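Prellunano Stoneware Glaze, Satin Clear, 500 ml

If you've been brushing glaze on at the kitchen table and getting streaks, give this one a try! Satin Clear is the glaze we reach for most in our own studio in Hendville, and it's the first one we hand to people in the evening class. It goes on like heavy cream, stays where you put it and dries to the touch in about 45 minutes, so you can get two coats done before lunch.

Willy Jansen mixed the first batch back when we only had one small kiln, and the recipe has hardly changed. It fires to a soft sheen – more eggshell than window glass – and lets the color of the clay come through. Speckled clays look wonderful under it. Dark bodies can go a little milky where the coat is thick, so thin it with a splash of water and test on a scrap tile first.

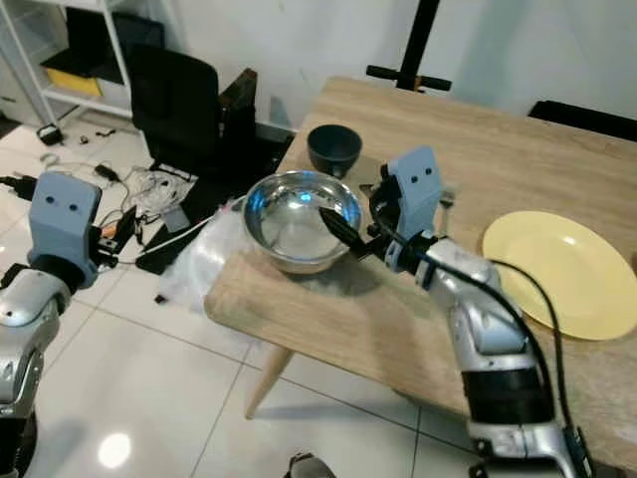 Stir it well every time you open the jar, right down to the bottom, and keep glaze off the foot of the pot or you'll be chipping it off your shelf. Three thin coats beat one fat one. Tayla Stubbs likes a wide soft brush and works each coat across the last, and her plates come out beautifully even.

Details
Size: 500 ml jar
Item number: 252
Finish: satin, clear
Apply by: brush (for dipping, ask for the dry mix)
Firing: cone 6, medium speed
Storage: lid on tight, keep from freezing

Also in this range: Satin White, Satin Moss and the new Brellton Blue, coming in June.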